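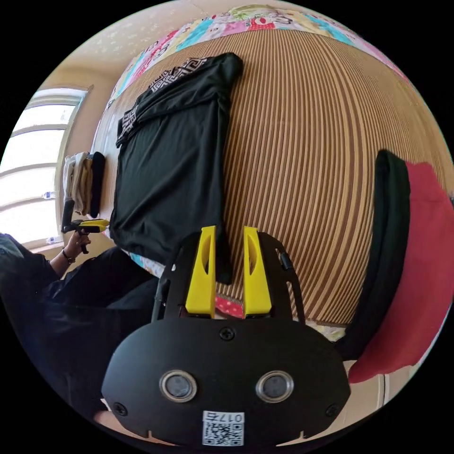 The folding bed, with the patchwork quilt at the far side and a pile already done by the window.

I'd been promised tea and a proper nose round the bedroom, and I got both. My host lets out rooms in Siltstead and does all the washing herself, so if anyone has opinions about folding, it's her. She asked me to leave her name out ("my sister reads this and she'd never let it go") but said I could quote the rest, so I will!

We started with why she folds on the bed at all. "Tables are too small," she told me. "You want to throw a thing down flat and walk round it. I had a folding table from Listska, paid 348 for it, and it's got plants on it now."

Black clothes are her big grumble. She likes them done in the morning, by daylight. "Under a bulb you can't tell the front from the back. I once folded 12 tops inside out and only found out when I came to wear one."

I asked about trims and patterned borders, which I always manage to crease (I'm a stuffer, I admit it). She had me fold one side in, then the other, and keep the border on the outside where you can see it's straight. Mine came out wonky. "It's fine," she said, in the voice people use when it isn't.

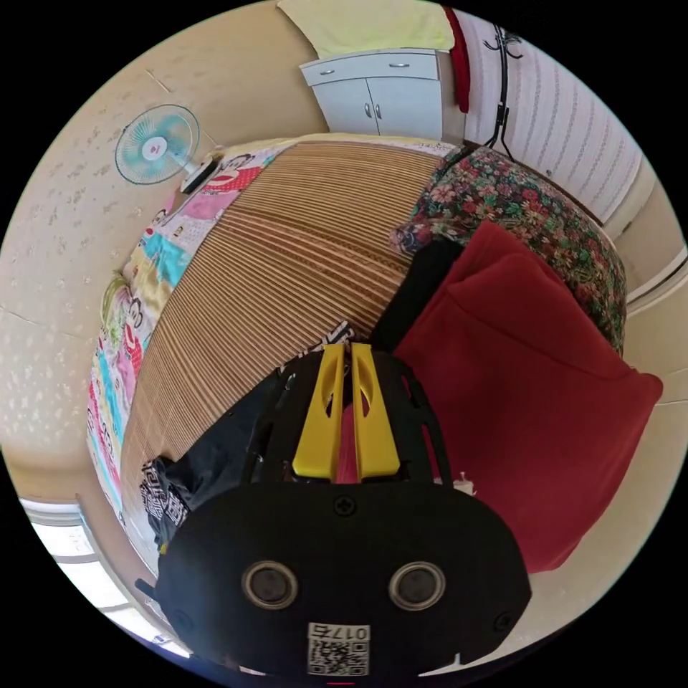 Black cloth waiting its turn on the striped bed, quilt down the left.

Then we got on to the quilt, which I'd been eyeing up since I walked in – all those cartoon-style prints in pink and yellow and turquoise. She got it at the market in Komudton. "They wanted 700 and I said 200, and we had a bit of a row, and then the woman gave me a cup of coffee. I won't tell you what I paid."

Does it ever get folded? "At night it gets pulled over me. In the day I shove it to the side. I'm not folding that as well."

She does the big cloths last, when her arms are tired and she's stopped caring about corners. By then the tea had gone cold, so she put the kettle on again and handed me the socks.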